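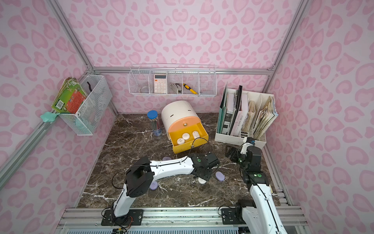 Zweiarmiger Prüfplatz mit Schubladeneinheit und ovalen Prüfkörpern

Anleitung: Greifervergleich am zweiarmigen Tischaufbau

Die vorliegende Anleitung beschreibt das Verfahren, nach dem am Standort Stustthorpe Greiferfinger und Kamerapositionen miteinander verglichen werden. Sie richtet sich an Beschäftigte, die mit der Bedienung der Arme vertraut sind und die Einweisung in den Not-Halt abgeschlossen haben. Stand: 28.10.2024.

Verglichen werden 2 Fingersätze: der Satz Brevemari mit glatter Innenfläche und der Satz Ururik mit geriffelter Innenfläche. Die Steuerung erfolgt in beiden Fällen über den Regler Dimitrov mit unverändertem Parametersatz. Ein Wechsel des Reglers während einer laufenden Vergleichsreihe ist unzulässig.

1. Vorbereitung des Arbeitsraums

Beide Arme werden an der vorderen Profilschiene verschraubt und auf festen Sitz der Grundplatten geprüft. Die Leitungen sind so zu führen, dass sie auch bei gestrecktem Unterarm nicht unter Zug geraten. Die runde Schubladeneinheit steht im hinteren Bereich der Tischfläche, die Prüfkörper liegen zwischen den Armen. Der Dateiablage-Ständer verbleibt an der rechten Seite und begrenzt dort den Bewegungsraum des rechten Arms.

Vor jeder Reihe sind die Greifer vollständig zu öffnen und wieder zu schließen. Der Öffnungsweg wird im Protokoll vermerkt.

2. Einrichten der Handgelenkkamera

Die Kamera am Handgelenk ist so auszurichten, dass beide Fingerspitzen am unteren Bildrand sichtbar sind und der Bereich zwischen ihnen frei bleibt. Reflexionen auf glänzenden Teilen, insbesondere auf verchromten Kugeln, erschweren die Bildauswertung. Die Belichtung wird deshalb manuell eingestellt und für die gesamte Reihe beibehalten.

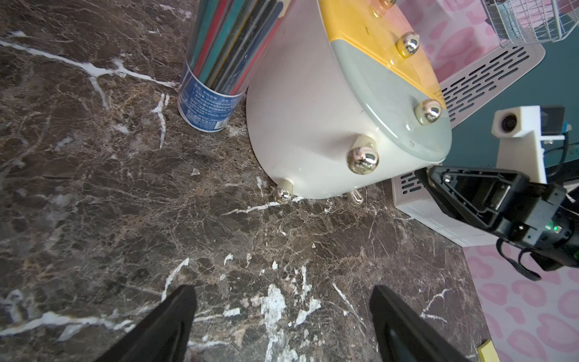

Muss die Kamera nach einem Fingerwechsel neu kalibriert werden?
Eine vollständige Kalibrierung ist nur erforderlich, wenn die Kamerahalterung gelöst wurde. Nach einem reinen Fingerwechsel genügt die Kontrolle der Fingerspitzenposition im Bild.

3. Durchführung der Greifversuche

Je Fingersatz werden 200 Greifversuche durchgeführt. Ein Versuch umfasst das Anfahren, das Schließen des Greifers, das Anheben und das Ablegen in der geöffneten Schublade. Als gültig gilt ein Versuch, wenn der Prüfkörper ohne Nachgreifen abgelegt wird. Helle und violette Prüfkörper sind im Wechsel zu verwenden, damit Unterschiede in der Bilderkennung nicht einem einzelnen Fingersatz zugerechnet werden.

Der Greifer nähert sich dem Prüfkörper senkrecht von oben. Anschließend wird die Versuchsfolge mit einer Drehung des Handgelenks um 90 Grad wiederholt. Arbeiten beide Arme gleichzeitig, so hat der Arm mit Zugriff auf die Schublade Vorrang – der andere verbleibt in Warteposition.

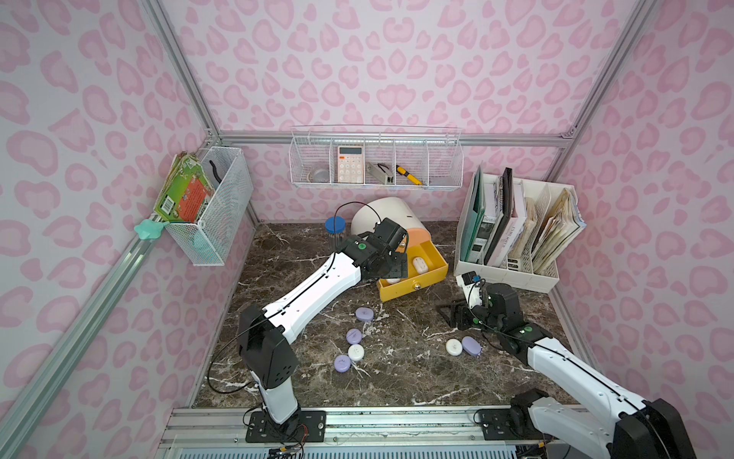 Jasmina Golob merkte zu diesem Abschnitt an, die geriffelten Finger hielten flache Teile zwar sicherer, setzten beim Ablegen jedoch gelegentlich verzögert frei; sie empfahl, das Öffnen des Greifers als eigenen Schritt zu protokollieren. Die Empfehlung wurde übernommen. Im Protokoll ist hierfür die Spalte »Freigabe« vorgesehen.

4. Versuche an der Schublade

Im zweiten Teil wird geprüft, ob sich der kleine Knauf der Schublade mit dem jeweiligen Fingersatz fassen und ziehen lässt. Der Zug erfolgt waagerecht und mit gleichbleibender Geschwindigkeit. Verkantet die Schublade, ist der Versuch abzubrechen und als ungültig zu kennzeichnen – ein Nachdrücken von Hand ist bei eingeschalteten Antrieben untersagt.
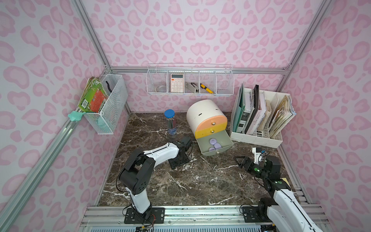 Für das Schließen gilt dieselbe Geschwindigkeit wie für das Öffnen. Der Greifer drückt dabei mit geschlossenen Fingern gegen die Mitte der Schubladenfront. Verschiebt sich die Einheit auf der Tischfläche, so ist sie vor dem nächsten Versuch in die Ausgangslage zurückzusetzen.

5. Auswertung

Die Protokolle beider Fingersätze werden getrennt abgelegt. Auszuwerten sind der Anteil gültiger Versuche, die Dauer je Versuch und die Zahl der verzögerten Freigaben. Messreihen aus dem Juni wurden mit einer früheren Kamerahalterung aufgenommen und dürfen nicht einbezogen werden.

Rückfragen zum Verfahren sowie Anträge auf Änderung des Parametersatzes sind schriftlich an Lejla Ivanov zu richten.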